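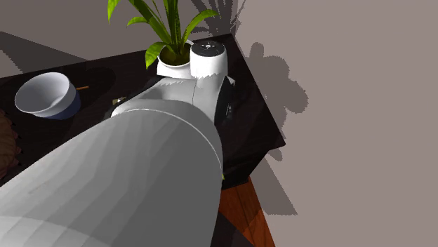 Simulated arm over the dark table, with the bowl and the potted plant.

Hi Ambros,

December update from the Nastetti side of the project, a bit longer than usual as there's plenty to tell you!

The big news is that the clutter shuffling is in and running. Each practice run now gets its own table layout (bowl tipped one way or another, plant moved, bits and bobs scattered about), and the arm has to learn from the lot. We made 800 layouts and trained on 500 of them, keeping the rest back for testing. The old method, with one fixed table, did fine on its own table and fell apart on anything else. The new one copes much better with layouts it hasn't met, and I'm really pleased with that.

Shadows were the headache. Pennington (our lighting code, for anyone you forward this to) was giving every layout the same lamp, and the model was leaning on it far more than we'd guessed. Leaf shadows on the wall were throwing it off as soon as we moved the light. We now vary the lamp too, which cost us 4 extra days of computing but was well worth it.

Still wobbly: reaching when the arm blocks its own view of small flat things. I've put 120 of those failures in a folder on Jemow if you fancy a look.

Next up is the real arm at Skurnden. I'd like to keep the remaining computing money for that, so could you let me know whether it carries over into the new year?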